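Notes pour l'intervention, 18 novembre 2021
Présentoirs à gradins et petits emballages : ce qu'on a changé au comptoir

Tegan Kingi, boutique de Skurkcombe

Diapo 1. Bonjour à tous. Se présenter vite, dire qu'on vend du thé et des tisanes en sachets individuels, au comptoir et par correspondance. La boutique de Skurkcombe a ouvert en avril, celle de Clomham existait déjà. Je parle surtout du comptoir. La partie expédition, c'est Goodwin qui l'a traitée ce matin.

Diapo 2. Le point de départ. On avait 38 références en sachets, toutes dans des paniers. Les clients fouillaient, les sachets se retrouvaient mélangés, et le soir il fallait retrier. À Clomham, le tri du soir prenait presque 87 minutes par semaine. Préciser que c'est moi qui ai chronométré, avec la montre du magasin, donc à prendre pour ce que c'est.

Diapo 3. Le choix du présentoir. On a essayé deux modèles. Le premier, en plastique transparent, glissait dès qu'on tirait un sachet vers soi. Le second est en bois, en planches fines qui s'emboîtent, sans vis ni colle. Il se démonte à plat, on peut le ranger dans un tiroir. On l'appelle Arau chez nous, c'est le nom qui était écrit au crayon sur le prototype et il est resté.
(Faire passer le présentoir dans la salle. Demander qu'on le rende à la pause.)

Diapo 4. Le remplissage. On remplit toujours de l'arrière vers l'avant. Le rang du fond d'abord, puis celui du milieu, puis celui de devant. Si on commence par devant, la main accroche les sachets déjà posés et il faut tout redresser.
Poser les sachets bout à bout dans le rang, sans les forcer. Un sachet gonflé d'air ne tient pas bien : appuyer dessus à plat sur la table avant de le ranger. Tenir le sachet par le haut et le descendre droit dans la rainure.
Ne pas mélanger deux références dans un même rang. À Clomham on l'a fait pendant l'été et on est revenus en arrière.

Diapo 5. La table. Il faut une surface claire et dégagée. Sur notre ancien comptoir foncé, on ne voyait pas les miettes de feuilles. Prévoir un chiffon sec à côté. Le présentoir se place de façon à garder de la place libre devant ou sur le côté pour poser ce qu'on vient de sortir du carton. 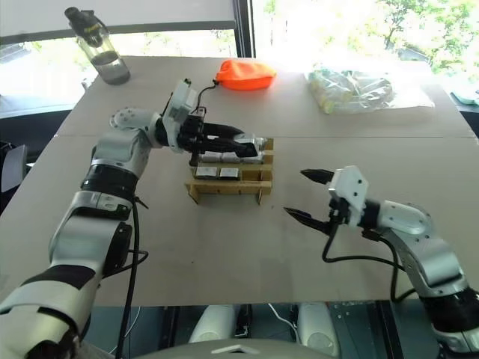 Diapo 6. Les vides. Quand une place se libère devant, on la complète avec un sachet de la même référence, pris dans la réserve. On ne fait pas avancer ceux des rangs arrière. C'est la question qu'on me pose le plus souvent. Si on décale tout, on perd l'ordre des étiquettes et la personne qui ferme ne sait plus ce qui manque.
Pour les sachets brillants, type aluminium, penser à l'éclairage : un spot juste au-dessus fait des reflets et l'étiquette devient illisible. On a déplacé le nôtre d'un mètre vers la porte.

Diapo 7. Les résultats, sans exagérer. Sur le mois testé, 187 sachets rangés à Skurkcombe et très peu de retours dans le mauvais rang. Le tri du soir se fait maintenant pendant la fermeture de caisse. Je n'ai pas de chiffre comparable pour Clomham, le présentoir y est arrivé plus tard.
Dire aussi ce qui ne marche pas : les grands formats ne rentrent pas, les pieds inclinés prennent la poussière, et le bois se tache si on renverse du thé dessus.

Diapo 8. Questions. Si on me demande les cotes du présentoir, renvoyer à la feuille posée à l'entrée. Si on me demande le prix, dire que j'enverrai le devis par courriel.
Récupérer le présentoir avant de quitter la salle.

Dans la même rubrique
Étiqueter les petits formats sans les abîmer
Goodwin : préparer un colis de sachets
Clomham, réaménagement de la réserve
Entretenir le bois brut en boutique
Programme complet de la journée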